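Can a machine lay out a drink yet? Project report, kitchen chores group
November 23, 2019

1. Aim

The project asked whether a bench-mounted arm can do one small kitchen chore to a standard a cafe would accept. The chore was the garnish step for a cold drink: put a cube in a cup, then add a slice of lemon from a board. Floor cleaning and dish washing were left out, as earlier reports from the Mona laboratory deal with both.

2. Work area

The table top was marked out as a grid with dark blue tape. Each item is assigned to a cell before a trial starts, and the planner is given the cell and not the exact position. The tape was laid by hand. Some lines do not meet cleanly, so cell edges were measured again in July and the measured values used from then on. 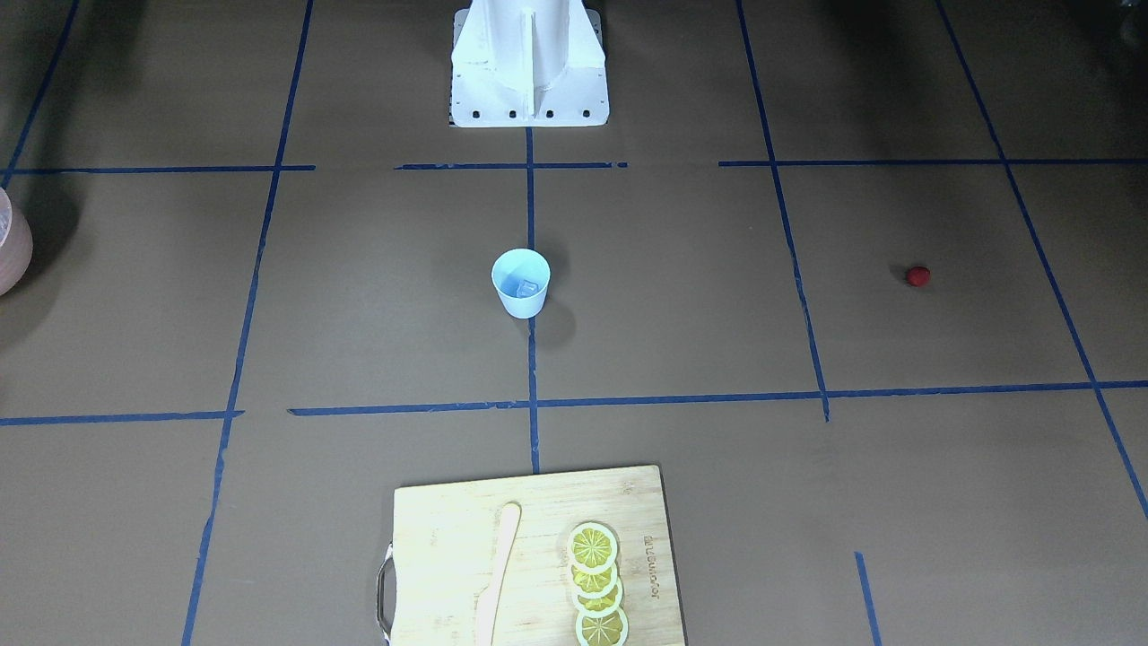
L. Nyberg

The layout used for the cup and slice trials has the light blue paper cup in the central upper cell with the cube already in it, and the bamboo board in the cell directly below. The lemon slices lie on the board in an overlapping column, next to a wooden toy knife. A small red ball in the cell to the right of the cup serves as a distractor. The planner has no instruction concerning it and should leave it alone.

3. Method

We ran 80 trials of the cube step and 40 of the slice step. A trial was stopped if the cup tipped, if an item left the table or if the planner gave no grasp within the time limit. Motion planning used the Clamora package with default settings, except for approach height, which was raised to clear the rim of the cup.

4. Results

The cube step was completed in all but five trials. Four of the failures were cubes released on the rim. The fifth was a planner timeout.

The slice step was much weaker. Overlapping slices were often treated as one object, and the arm then either closed on two together or pushed the column along the board. Spacing the slices out by hand removed most of these errors - but a person who has to space out the slices may as well place one in the cup.

The distractor was never picked up. It was touched once, on the return path from the cup.

5. Discussion

Single rigid items in known cells can be handled now, at a slow pace. Thin items that overlap cannot, at least with our vision settings. Real fruit would add juice and soft edges, and we expect the results to be worse. Cutting was not attempted.

6. Further work

The slice trials will be repeated with a side view added. Trial logs for both steps are stored in the Lernent folder - the file names begin with the step, then the trial number.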